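4.2 Storage of small household goods in rented flats

The second group of answers concerns the things which people keep but do not use each day. In the Allton survey we asked 250 tenants where they put thread, candles, spare keys, letters and similar small goods. Most of them named a piece of furniture in the hallway or living room, and only a few named a cupboard that was built in by the owner. This agrees with our earlier results from Stosarcombe, where the flats are older and the rooms have a different form.
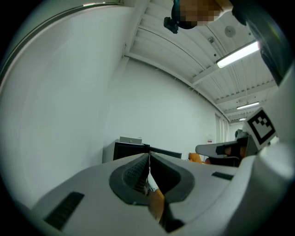 Silvan Plattner and Edeltraud Holzer
Onlow Institute for Housing Studies

We use the word "small goods" for every object which can be held in one hand and has no fixed place in the kitchen or bathroom. Clothes are not included. The tenants were free to add their own categories, and 16 of them did so. The most common addition was "things to repair", which we had not foreseen and which we now treat as a separate group in Table 6.

A difference was found between tenants who had moved in the last year and those who had stayed longer. The first group kept small goods in boxes for many weeks, also when empty drawers were available. Koller described the same behaviour in her study of student housing and called it "waiting storage". In our interviews the tenants gave a simple explanation: they did not yet know which room would become the centre of the home. Furniture was moved several times before it was filled.

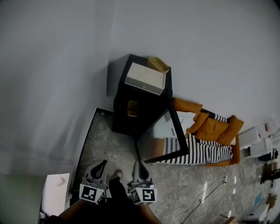 Figure 7. Cabinet against a wall, with a white drawer on top.

The length of the lease had less influence than we expected. Tenants with a short lease bought fewer cabinets, but they did not own fewer small goods. The colour and price of the furniture were not recorded, so we cannot say if cheaper pieces were left behind more often at the end of a lease. This question is taken up again in Section 6.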